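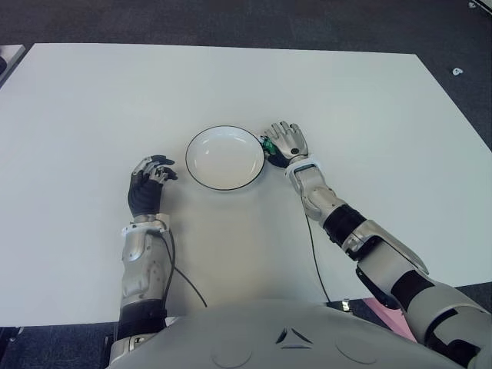

Thevar entered the plate under item 849: round, white, black rim, shallow. Condition good. Location, white table, second floor, Gullgate. The form had no field for who had eaten from it.

Tamayo read the next number from the sheet. "Food, sealed. One."

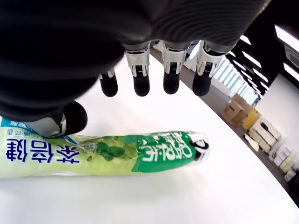 "Is there an expiration date?" she asked.

"I'm not turning it over. The sheet says green wrapper, Chinese lettering."

She typed that. The lease ended in January and the sheet ran to item 1661. Her father had bought the same kind by the box.

"Keep or discard?" Tamayo said.

She left the field blank and saved the record.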